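Stendine tabletop arm kit with Britora task service -- evaluation notes and request for comment

Forum: Equipment and Procurement > Automation and Robotics
Thread status: open

tsakamoto_kidville
Posts: 31

The Applied Technology Department at Kidville has completed its evaluation of the Stendine tabletop arm kit, supplied through Arumugam and bundled with a one-year subscription to the Britora task service. Members who are considering the same bundle asked in the November purchasing thread that our findings be posted, and the department head has approved their release.

The kit was placed under review for one purpose. We wished to determine whether an instructor without a programming background could prepare a simple pick-and-place exercise, run it with students present, and restore the station within a single class period. We did not evaluate welding, dispensing, or any other industrial use, and the notes should not be read as covering them.

Task set

The supplier provides a list of suggested objects. The department elected to use household items in its place, as these can be replaced locally at little cost. The current set consists of a folded light blue towel, a toothpaste tube, a yellow produce item, and a light blue round plate, with a red item to be handled at the plate. The layout on the wooden table was left the same for the core exercise, and the variations described further down were run separately.

The gripper supplied with the kit has two fingers. Instructors are advised to read the manual's section on finger spacing before selecting objects, because the default opening was unsuitable for several of the items we first proposed.

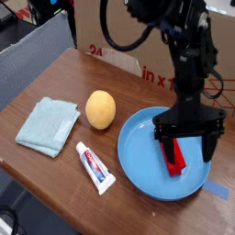 Installation and documentation

Installation required most of one afternoon. The clamp hardware was complete. The printed guide refers to a cable clip that is no longer shipped, and Arumugam confirmed by email that the guide had not been revised. We would ask any purchaser to plan the cable path before the first powered movement. The slack needed for a full reach is greater than the drawing in the guide suggests.

The Britora account was activated the next morning. Each workstation must be registered separately, and the registration form does not accept a shared departmental address. This caused a delay while our information services office issued an individual one.

Results

The core exercise was attempted 300 times over the evaluation period. An instructor had to intervene in 31 of those attempts. Most interventions followed a change in the position of an object that had not been entered into the service beforehand. The remainder involved the towel, which the fingers tended to drag when the fold faced away from the arm.

Recommendation

The department recommends the arm for instructional use. It makes no recommendation on the renewal of the Britora subscription and would welcome the views of other institutions on that point.

Toshiko Sakamoto
Applied Technology, Kidville

benchrate
Posts: 204

Thank you for posting this in full. May I ask how an intervention was defined? Our own office treats any use of the stop button as an intervention, while the supplier's literature appears to count only those cases in which a person touches the arm or an object. The two methods give very different results, and a purchasing officer reading your figure would need to know which one applies.

tsakamoto_kidville

The question is a fair one. We counted both. If the instructor pressed stop, the attempt was entered as an intervention even where the arm was resumed a moment later without further action. Under the supplier's method our number would be lower, although I do not have it separated in the log and would not wish to guess at it.

m_tapley
Posts: 88

I write on behalf of a county training center that has held the same bundle since last spring. Our experience with the arm agrees with the Kidville notes. Our experience with the Britora service does not, and I believe members should have both accounts before them.

The service was described to us as a library of ready-made exercises. In practice, the exercises available at our subscription level were written for the supplier's own object set. When our instructors substituted other objects, each exercise had to be taught again from the beginning, and the saved version could not be transferred to a second workstation without a support request. We submitted seven such requests. The average response was courteous and arrived the following business day, which is too slow for a class that meets in the morning.

For thin or bundled items the matter is more serious. The grip presets assume a solid object of regular shape. A cluster of narrow pieces needs a reduced closing force and a slower lift, and neither setting can be changed from the instructor screen. They must be changed from the administrator account, which in our case is held by a different office.

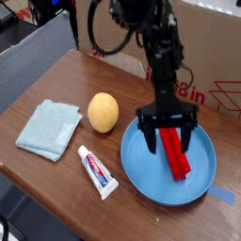 We also found that the approach angle matters more with such items than the guide admits. When the fingers come down along the length of the bundle, the outer pieces are pushed aside. When they come down on either side of it, across the narrow dimension, the hold is generally sound. Our instructors now set the angle by hand before each session and record it on the station card.

For these reasons our center has decided against renewal. We will retain the arm and operate it with the local software.

Marjorie Tapley

palletnorth
Posts: 12

I must respectfully disagree with the previous post. The force and speed settings are available to instructors if the administrator grants the extended role. The option is found under Users, then Roles, then Station Settings. Our campus granted it to every instructor on the first day and has had no cause to regret it.

I would add that the price of the subscription includes replacement fingers. We have drawn on that provision twice, and purchased separately those parts would have come to a good portion of the annual fee.

m_tapley

I am obliged to palletnorth for the correction on roles. I have since confirmed with our information services office that the option exists. It was withheld under our own access policy, and the supplier should not be faulted for that. My remarks on transfer between workstations stand as written.

benchrate

The replacement fingers are listed in the quotation we received as a separate line. Would palletnorth kindly confirm which edition of the agreement applies? We were quoted for eight stations -- it is possible that the terms differ by quantity.

palletnorth

Ours is the single-site agreement, signed before the current price list took effect. I was not aware that the terms had been changed. Please disregard my comment on cost if your quotation says otherwise, and ask Arumugam to state the position in writing.

tsakamoto_kidville

Several members have written to me directly, and I will reply here so that the answers are available to all.

1. Table surface. We did not purchase the supplier's bench. An existing wooden table was used, and the clamp was checked at the start of each session.

2. Marking of positions. Painter's tape is acceptable and can be lifted without damage to the finish. Permanent marking was not approved by our facilities office.

3. Towel. A fold that faces the arm gave fewer difficulties. We have asked instructors to place it in that manner and to leave it flat.

4. Student operation. Students may start an exercise and may press stop. They may not reach past the table edge while the arm is powered. Departments should consult their own safety office before adopting any rule of ours.

5. Release of the log. The attempt log can be shared with member institutions upon written request. Student names have been removed.

With respect to Ms. Tapley's point on transfer, we operate one station and so had no occasion to test it. I have asked our contact at Arumugam whether saved exercises can be exported at the basic subscription level and will post the reply when it is received.

benchrate

A written request for the log has been sent this afternoon. Our office will postpone its order until the export question has been answered.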